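### 3.2 Small objects on shared work surfaces

The second part of the survey dealt with tabletops used by more than one person in the course of a day. Desjardins and Mishra recorded 389 surfaces at the Harna and Kowalchuk sites, visiting each on a Thursday and again in February. Objects were sorted into two groups: those tied to drinking and eating, and those tied to writing. Mugs and pens were the items most often left behind at both sites, and they were seldom placed close together (Figure 4).
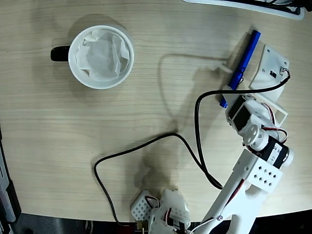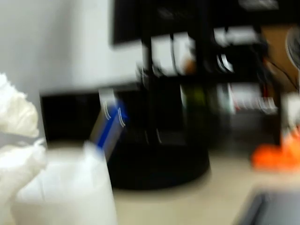
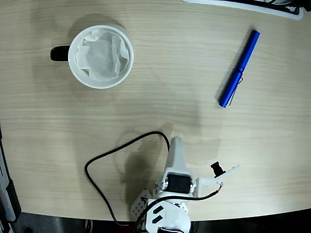
**Figure 4.** Work surfaces in one room. First and third panels: white mug with a black handle and crumpled white lining, with a blue writing tool on the right side of the table. Second panel: pale tabletop with a black shelving unit behind.

A mug holding paper was coded as a container in secondary use – a category proposed by Buenaventura during the pilot phase. The category was applied on 14 surfaces. Pens and markers were coded together, as the two coders did not always agree on the difference. Items on nearby shelves were left out of the totals and are treated in Section 3.3.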